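Bench Walk-Through Checklist, Hand-Held Gripper Station, Etbridge room
Filled in by: Carmela Cifuentes
Copy to: Geert Mertens, Kobe Visser
Inspection round: July, Monday morning
Marks used: OK / FIX / ASK

I did this one with coffee in hand and the cloth folding already going, so you get the station as it really looks when people are working at it (much more useful than a tidied-up one, if you ask me!). Comments are mine. Argue with me at the stand-up.

PART A. TABLE AND WORK SURFACE

A1. Board lies flat and stays inside the table border. OK
Wood showing on every side, which is what the sheet asks for. I pushed on it a bit and it didn't want to slide.

A2. Tape marks present on left and right edges of the board. OK
Both there. Please don't peel them up and re-stick them "a little better" in the middle of a run. If they have to move, write it in the log and start a new batch.

A3. Nothing on the board except the item being handled. FIX
One thin wooden stick, lower right corner. It's tiny, I know, I know. But the rule says item only, and a stick is one more thing to catch a sleeve or a jaw tip on.
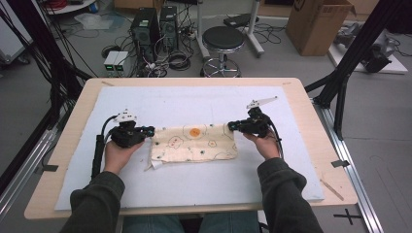
Part A and B check: cloth on the board, both grippers in hand.

A4. Surface condition. OK, with a note
On the white top there are gray smudges and one long thin scratch, plus a few short ones near it. None of it bothers me for cloth work. Wipe the smudges at end of shift and leave the scratch alone. Last spring somebody went at one with a scouring pad and we got a dull patch twice the size.

B. HANDS, SLEEVES, CABLES

B1. Sleeves close-fitting, no dangling cuffs, no bracelets. OK
Long sleeves are fine by the Vasten house rules as long as they stay clear of the jaws.

B2. Cable from each gripper has slack and doesn't cross the work area. OK
Left one loops down past the hand, right one runs along the outside of the hand. I like that routing a lot and would love to see it become the standard one.

B3. Nothing lying on the table that a cable can drag off. ASK
There's a black cylindrical handle on the left with the gripper cable running to it. Kobe, does that want a clip or a holder? I can't find anything in the sheet either way, and I'd hate to see it hit the floor.

B4. Overhead and side cables tied back. FIX
The bunch at the upper left is a tangle. Velcro straps are in the second drawer, take as many as you like.

C. GRIPPERS

C1. Finger pads seated square, both sides. OK
Look at them from the front with the jaws open. You want the two faces looking at each other. If one is obviously twisted, stop and call Geert before you close on anything.

C2. Pad covering intact. FIX (small)
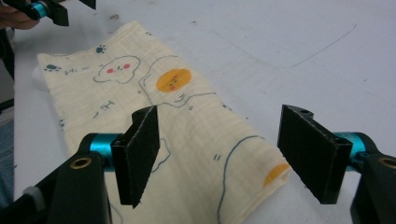 The dark fuzzy covering is still on across both pads, but I'm seeing fraying along the edges, light little specks. With a muslin towel that matters more than you'd think, as gauzy stuff loves to snag. I'd swap the covering before the next batch and put the old one in the bag for Inmaculada Goicoechea, who's keeping them for the wear review.

C3. Brackets and teal cylinders tight. OK
Finger check only, no tools. If it wiggles, it's a FIX, and please don't lean on it to find out how far it goes.

C4. Two grippers over one item: jaws kept apart until both hands are set. OK
Come in from different sides, get settled, then close. Clashing jaws is our number one avoidable repair.

C5. Cycle count written on the station card. FIX
Card says 128 and then stops. Full pad service is due at 1000, and we can't hit that if we quit counting, folks!

D. FLOOR AND SURROUNDINGS

D1. Walking path clear. FIX
Coiled cables around the two computer towers. Push them back or cover them.

D2. Stool parked clear of the operator. OK
It's on wheels, so check it again after lunch.

D3. Floor cross visible. OK

D4. Loose plastic sheeting off the floor. FIX
Slippery stuff! Fold it and shelve it.

TOTALS
16 items checked. OK on most, one ASK, and the FIX items go to Kobe. Fionnuala Carroll wants the small ones closed by 8 tomorrow, before the Dewulf crew comes in.

Signed, C. Cifuentes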